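# Comforter filling bunching up after washing, fixable?

**cadi_j**

Ok so this is the pink one off the guest bed, diamond quilting, darker piping along the edge.

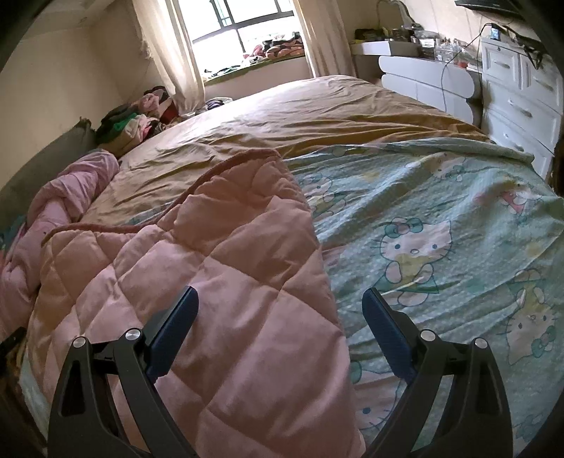
Washed it at home on warm, spun it, dried it on low. Filling has gone to lumps in the corners of the stitching and some squares feel like just two layers of fabric. Tag says polyester fill, machine wash, nothing about what size machine. Guests coming end of February and I'd like to not buy another one. Anybody saved one of these? Tennis balls? I've read yes and I've read no.

---

**flunmont_lowri**

Tennis balls yes. Use 3, clean ones, in a sock each if you're worried about the color coming off. Low heat, stop every so often and shake it out hard from the short end. Did this with my daughter's last winter and it came back maybe not new but fine.

---

**S. Honorato**

Gonna disagree. Balls are good for down. Polyester batting tears when it's wet and once it's torn the beating just packs the lumps tighter. What size is your washer? My guess is it never had room to move in there.

---

**cadi_j**

Washer is a Telter, the small one, came with the apartment. I did have to push it in with my knee lol so you may have a point

---

**S. Honorato**

Yeah thats it then. Take it to a laundromat, use the biggest front loader they have. Half the soap you think. Extra rinse. Then dryer on low and pull the lumps apart by hand when it's nearly dry, square by square. Boring but works better than balls.

---

**rhi.ruddock**

There's a laundromat on Mathias Street if you're anywhere near Cirnlow, big dryers at the back. Go early. By 10 am they're all taken and people leave their stuff sitting in them.

Also, no softener!! It coats the fill and it never fluffs right again. Found that out on a nice one.

---

**flunmont_lowri**

Softener thing is a myth imo, I use it every time and mine are ok.

And Sebastião I said it worked on mine, which was polyester. Not down. So.

---

**S. Honorato**

Might have been bonded batting, that holds up better. No way to tell from outside. Not saying you're wrong about yours, just wouldn't start there with one that's already lumpy.

---

**Myfanwy H**

I quilt, so, two cents. Lumps that move when you pinch them will come apart. If the square is properly empty, the fill has slid out past the stitching and you'd need to open a seam and push it back, or add a bit. Look for broken thread first. Hold it up to a window, you'll see the thin spots right away. Mark them with a safety pin so you dont lose track.

And check the piping seam while you're at it. The edge takes all the pulling in a machine that's too full.

---

**cadi_j**

Window trick is good, thank you. 4 thin squares, all near the foot end. Stitching broken on two of them, other two look ok so I guess the fill just balled up. Piping seems fine.

Can I hand sew the broken ones or is that going to look awful

---

**Myfanwy H**

Hand sew, sure. Matching thread, small running stitch right on the old holes. Knot it inside. Do it BEFORE you wash again or it'll run further.

---

**rhi.ruddock**

Or get a duvet cover and stop caring. Mine was cheap and the comforter under it looks terrible, who's going to know

---

**flunmont_lowri**

^ ok this is the real answer

---

**cadi_j**

Ha. Tempting but I like the pink. Sewing tonight, laundromat early tomorrow, no balls on the first try, then balls if it's still lumpy. Will post how it goes.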